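Equipment diary, December

The second planning session on the sorting cell opened at nine and ran past noon. Present were Nusrat Hayat for the laboratory, Tanveer Bajwa for purchasing, and myself. Khurram Abbasi joined by telephone from Pellholm for the first hour. Minutes will be circulated separately; these notes are for my own record.

The principal question remains whether to extend the present two-arm station or to request a second one in the coming budget. Ms. Hayat favors a second station. Her view is that changing over between tasks costs the staff more hours than the trials themselves, and that one cell cannot serve both the sorting work and the packing work that Ansari has asked us to consider. Mr. Bajwa observed that the approved line for the year covers parts and service only. A full station would have to go forward as a capital request, with 2 written quotations attached.

Brunderix has quoted for the arms and the rail as one lot, with delivery in 105 days from the date of order. Clondorance will quote for the arms alone and expects us to supply our own rail. I asked that the two be set out on the same sheet, including freight and the first year of service, before anyone compares totals. Mr. Abbasi agreed to prepare it. He also reminded us that Pellholm waited a long time for replacement grippers last year and advised that spares be ordered with the machines.

After the call we went down to the laboratory to see the brick sorting task, on which the request will largely rest.

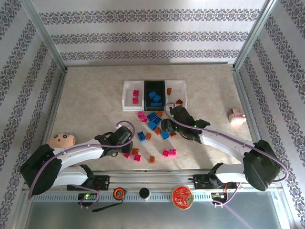 The sorting station, with pink, blue and orange bricks and the three-compartment tray.

Each color has its own compartment. Ms. Hayat wishes to keep this task as the standard one for any new station, so that results from the two may be compared directly. I have no objection. The bricks and tray cost very little, and a duplicate set can be charged to general supplies.

Smaller items were settled on the spot. Gripper cables are to be bought in lots of 5. Spare fingers will wait until the supplier has been chosen. Mr. Bajwa authorized an invoice of 614 dollars for aluminum posts and wall panels, which had been held since the autumn for want of a cost code – the code has now been assigned.

Shamim Tarar has asked for floor measurements of the adjoining bay before she will discuss electrical work. I undertook to send them, together with the power requirements from the Brunderix data sheet. Her estimate must be included in the request, as last year's was returned to us for omitting it.

Draft request to be on my desk before the holiday closing. Telephone Clondorance again regarding the service terms.

S. Þrastardóttir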